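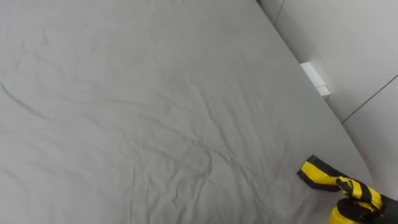 The guest room at Zakberg is available to members from October through the end of April. Applications for the winter period are now being accepted, and I would ask that they be sent to me in writing, with the intended dates and the number of persons.

Several readers have inquired about linen. Sheets and pillowcases are provided. Towels are not, and the shop in Jurnby closes at noon outside the summer season - guests arriving on the afternoon bus should plan accordingly.

Stays are limited to 14 nights. A deposit of 200 is payable on booking and is returned within 2 weeks of departure, less any charge for firewood. Dogs are permitted on the ground floor only.

Ginevra Cattaneo has kindly revised the walking notes for the Sezer path, which now begins behind the chapel. The former route crosses private land and should no longer be used. Printed copies are kept in the hall drawer, together with the key to the woodshed.

Correspondence concerning the Mavau house should be addressed to its owners directly. I do not hold their calendar.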